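Collecting demonstrations at home with a hand-held gripper

I built the Skulen gripper in June after reading a lot of claims that you can teach an arm a kitchen chore with a weekend of demos. I still don't believe the weekend part. The tool itself is worth building if you keep your expectations low.

Step 1. Print less than they tell you

The parts list wants every piece at full infill. Do that for the jaws and the trigger link and leave the rest at the default. My set took 28 hours, and Hye-jin Ha's, printed at full infill, flexes in the same spot mine does – right behind the trigger.

Step 2. Fix the bracket properly

The instructions say hand-tight. Mine crept after one evening, and every recording from that evening was junk. Use threadlocker on the screw, let it cure overnight, and mark the head with a paint pen so you can spot any movement.

Step 3. Calibrate, then calibrate again

Run the board routine at the start and at the end of each session. If the two results differ by more than 2 mm, throw the session out. Gil-soo Seo thinks this is fussy. He also has a model that closes its jaws on thin air.

Step 4. Pick a dull task

Skip folding and pouring. Taking one utensil out of a holder and putting it back is hard enough: handles lean on each other, and a chopstick is a much thinner target than a spatula. Leave the kitchen as it is, too. A bare backdrop gives you lovely numbers that fall apart at breakfast.

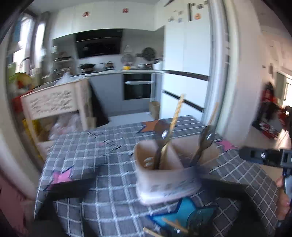
Step 5. Throw out the bad takes

I recorded 600 takes and kept 209. Cut anything where you fumbled, re-gripped or sped up at the end. The guide calls this optional. I tried training on the full set first and got an arm that hesitates exactly the way I do.

Step 6. Test with the holder moved

Shift it a hand's width and turn it before you show anyone a success rate. Mine dropped badly, and I'm still recording more takes to bring it back up.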